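When the Gripper Came In Sideways: Our Collision Fault and What We Did About It
Bindu Iyer, Grerdale Robotics Program
Final report, simulation track

My project started out as a pick-and-place exercise and ended up as a fault hunt, and I have to say the fault hunt was way more fun! The plan was simple. A simulated arm with a two-finger gripper would reach over a table, close on a wooden target, lift it and set it down somewhere else. I wrote the motion planner in Nusteo, the scripting package our lab uses, and set up a batch of 256 runs to go overnight in December.

In the morning the log showed 14 runs stopped by the collision check. I had expected a few misses, where the fingers close on air. These were different. The side of the gripper had hit the target during the approach, before the close command was even sent, and in the worst one (run 969 in our lab's shared numbering) the contact force shot up past the limit we would allow on real hardware.

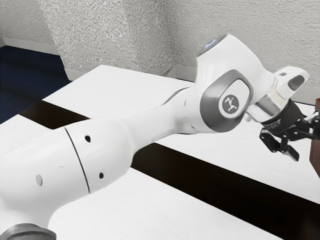 My first guess was the friction settings, and I lost two whole evenings to that. Then my mentor at Egan told me to stop changing numbers and plot the path of the gripper instead. Great advice! As soon as I drew the finger linkages as well as the tool center point, the problem jumped out. My planner treated the gripper as a cylinder the width of its body. With the fingers open, the linkages swing out much wider than that, so the planner was happily approving paths that left no room for them.

The reason most runs passed is that the planner usually picked an approach from straight overhead. It only chose the low sideways approach when the start pose was already close to the target height, and that came up just often enough to hide in the averages.
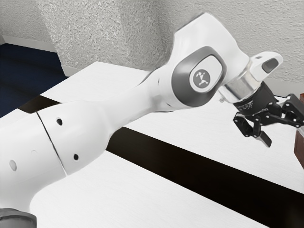
I made 3 changes:

1. The collision shape now follows the real outline of the open fingers, with a small margin added.
2. The arm has to rise to a safe height before it moves sideways near a target.
3. The force limit now stops the arm right away. Before, it wrote a warning to the log and kept going (yikes).

I reran the same batch with the same random seeds and got zero collision stops. The runs take a bit longer with the extra lift, and I think that's a fair trade. A few grasps still slip, but that's a separate problem and I left it alone.

The third change is the one I care about most. We hope to move this code to the real arm at Wodthorpe next term, and a warning line in a text file won't protect anybody's hand. I'd also like to test the stop with the fingers half closed, a case my batch never covered.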